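工单标题：会员导入后部分账号重复，例会签到无法写入
提交方：Cluson 社区服务社，秘书处
系统：Skimitex 会员管理，签到模块 Rarker
优先级：中
状态：已解决，待归档

问题描述
4 月换届后，秘书处把旧名册以 CSV 方式导入 Skimitex。导入任务显示成功，但例会当天有 13 名会员扫码签到时报错“成员标识冲突”。签到页停留在加载状态，后台出勤表无新增记录。其余会员签到正常。

环境
名册编码 UTF-8 带 BOM，分隔符为逗号。单次导入上限 4000 行，名册未超限。浏览器换过两种，现象一致。

排查记录
09:20 核对导入日志，无失败行，有 13 条警告，内容均为“外部编号已存在，已新建副本”。

09:45 导出受影响账号比对。旧名册中会员编号为 8 位，带前导零。文件曾用电子表格软件打开并另存，前导零丢失，系统按新编号建档，手机号与原档相同。Rarker 以手机号反查会员，命中两条记录即中止写入。

10:10 在测试站点复现成功。手工补齐前导零后重新导入，警告消失，签到写入正常。

10:30 同时检查服务项目页。Halvorsen 街儿童手工活动的报名名单引用了 4 个副本账号，合并前须先改挂到原档，否则报名记录会随副本一并删除。活动页的正文不受影响，无须改动。

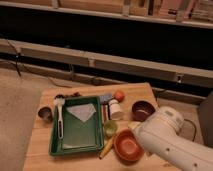 处理步骤
1. 暂停 Rarker 的自动同步，路径：设置，集成，同步计划。
2. 备份会员表、出勤表和报名表，三份分别存放。
3. 将 4 条报名记录的会员字段改为原档编号。
4. 用“合并重复成员”工具逐条合并，保留入会日期较早的记录。会费状态以原档为准。
5. 编号字段类型由“数字”改为“文本”，重新保存导入模板。
6. 清空签到缓存，恢复自动同步。

验证
14:05 受影响账号逐一扫码，全部写入出勤表。重复手机号查询返回空。报名名单人数与合并前一致。

遗留事项
例会当天缺失的出勤由秘书处按纸质签到表补录，补录时来源选“人工”，不要选“扫码”，否则会触发重复通知邮件。委员会分组未随名册导入，需另提工单。

客户回复
已补录完毕，出勤率报表数值正常。模板已替换，旧模板已从共享目录移除。同意关闭。

根因分类：数据格式
关联工单：无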